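Lallora Picture Frame, Pink Wood-Grain Finish

From the Rurthorpe home range

We brought the Lallora in last August because so many of you were asking for a small frame with a bit of color to it, and it has been a favorite ever since. The finish is a light, soft pink with the grain showing through, and the molding is broad and flat, so even a little snapshot feels properly dressed. It takes a 4"x6" print (10cmx15cm).
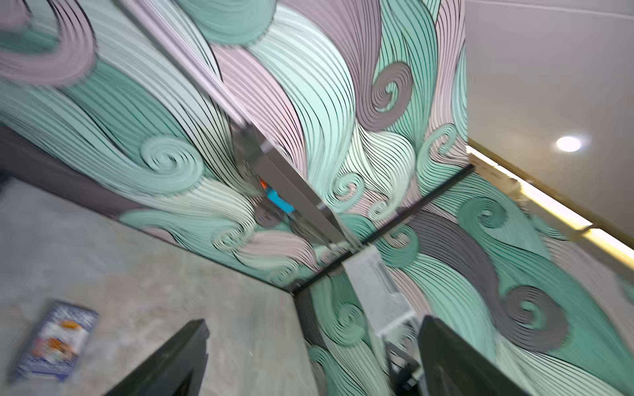
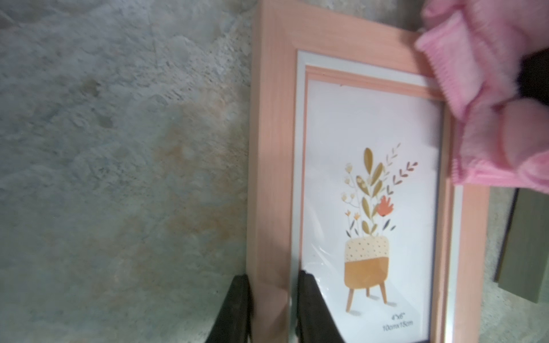
Tosh wrote in to say the pink sits nicely beside mint green, and that a pair hung 18 inches apart filled a hallway wall without crowding it. Would we consider a larger size, though, for school portraits?

We would, and we are - the larger Lallora should reach our Domcombe store first. In the meantime the small one comes singly or in a box of two, and we have some 34 boxes left on the shelf. To clean it, a dry cloth is plenty. Please go easy on the sprays, they can creep in under the molding.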